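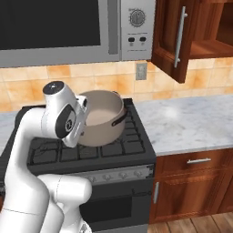 The simulated kitchen at Inow, with the arm at the stove.

Eltard gathers examples for robots that have to learn household jobs. We started in December with one kitchen, built entirely in software, and most of our work is still done there. A person steers the arm through a task from start to finish, and the system stores each movement along with the camera views.

Our main collection is called Brellileo. It holds 2,965 recorded attempts, of which 2,438 have been checked and passed for training. The others are kept in a separate folder, as some clients want failed attempts too.

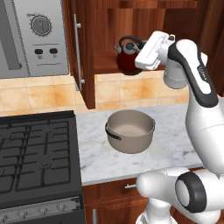 Each task is broken into short steps before recording begins. New operators do 100 practice runs before their work is added to the collection. We change the starting positions between runs so that the learning system does not simply memorise one path.

We share the collection with Ghasemi, where it is used to train and test control software.

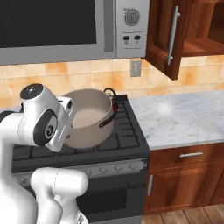
Ghasemi told us that the slow, hesitant runs had been more useful to them than they expected, and asked us to stop trimming the pauses. We have left them in from version 3 onwards.

We use cookies to see how visitors use this site. Accept all | Manage settings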